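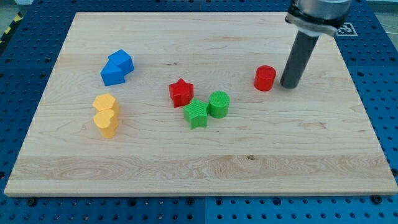 Pushing is the oldest trick there is for moving something from one place to another, and we are going to spend this whole session on it, so please don't feel short-changed if you came along hoping for fingers and suction cups. A pushing tool is a stick. You can make one in an evening, you can make another when the first one bends, and a stick will teach you more about friction than any gripper I have ever bolted together (and I have bolted together a few, some of which are still in the cupboard if you'd like to be put off). What matters is where the end of the stick goes. Look at how the dark grey rod comes down beside the red cylinder, leaning a little, with its rounded tip just clear of the wood. That small gap is the first thing you'll be setting tonight, and it is worth doing slowly.

Filed under: Making & Mending > Evening Courses > Handouts
19 shares | 2 comments

Skirport Shared Workshop
Build a Pushing Arm, handout for session two
Notes by Smaranda Nistor

What we did last time, for those who missed it

We fixed the perforated table top down and talked for far too long about bolts. The short version is that the grid of holes is your ruler. If a thing is bolted to the grid you can take it off, go home, have your tea, and put it back in the same holes. If it is held with tape you'll be starting again. The pale board goes flat on the table with a bolt at each side just beyond its front edge, and you slide the board towards you until it rests against both. Don't clamp it. I know it feels wrong to leave it like that, but we do want to be able to lift it off and wipe underneath, and the bolts keep it from creeping forwards, which is the direction it mostly wants to go.

Those of you building at home won't have a table like ours. A piece of old worktop with a few holes drilled in it will do very nicely, provided the holes are in straight lines and you write down which ones you used.

The rod and its bracket

The bracket wraps round the top of the rod and fastens to the wrist. Ours is black and came from the Fondico offcut box, with the bore opened up a touch on the pillar drill. Yours may be anything that grips all the way round. A bracket that pinches at one point will let the rod swivel as soon as it meets a block sideways on, and then you'll have a tip that is somewhere different from where the program thinks it is. You will blame the program. Everybody does, me included, and I lost most of a Penora evening to it in June before I thought to put a pencil mark across the rod and bracket and watch whether the two halves stayed together.

So: pencil mark first, please. Then tighten, a little on one side and a little on the other.

Round off the tip before you fit it. A square-cut end has a rim that digs into the board if you come down a hair too low, and it catches the corner of a block in a way that spins it. Medium paper, then fine, turning the rod in your fingers as you go. It needn't be beautiful.

Setting the height

1. Move the arm over a clear part of the board. The front half is good for this, and there's a small dark knot in the wavy grain which makes a handy place to aim for.
2. Come down in small steps until a folded sheet of paper just drags under the tip.
3. Take the paper away and save that height as your travel limit. Call it FLOOR in your settings so that we are all using the same word.
4. Try the same paper near each corner. If it drags in one place and slides freely in another, the table isn't level with the arm, and we'll shim it together. Call me over for that one, it's fiddly.

Do keep behind the yellow and black tape while the arm is powered. The cable run is on that side too.

Telling the arm where the board is

Near the far right corner there is a little square marker, black and white, fixed to the blue table. The camera finds it and works out everything else from there. Canpolat's notes (in the ring binder, and they are very good, do read them) go through the sums properly. For tonight all you need to know is that the marker belongs to the table and the blocks belong to the board, and if you shift the board without telling the program, your pushes will be off by just as much as you moved it. Also have a look at where the arm itself is when you take your reference picture. When it reaches towards the far right the bracket can come across part of the marker, and a marker that is partly hidden may not be read at all. Park the arm elsewhere, take the picture, then carry on.

Blocks, and why the shapes matter

Start with a cylinder. It has no corners to catch, and if you push through the middle it goes where you'd expect. Push slightly to one side and it will turn and slip off round the tip, so you'll learn very quickly how good your aim is. The stars are a different business altogether, as the rod can settle into the notch between two points and hold there quite kindly, or it can land on a point and send the whole thing round. Leave the heart until you are feeling patient.

The knurled sides do help, by the way. I printed a smooth set to begin with and the rod skated along them.

When blocks are standing close together, as the green pair tend to, you're pushing two things whether you like it or not. Come in from the open side and nudge one away first. We logged 609 pushes on the old board over the winter and the ones I swore at were nearly all of this kind.

To try before next session

Pick one colour and bring its two blocks together from opposite ends of the board, using short pushes and lifting the rod between each. Lift properly, well above the tallest block, before you travel. Write down the start and end of every push, even the silly ones, and bring the list with you. If you're at home without an arm, do it by hand with a length of dowel, keeping the dowel as upright as you can and one eye shut. I'm quite serious about the eye.

Spare rods are in the tray under the bench, and fine paper is with the finishing things. Please hang the hex keys back up in size order.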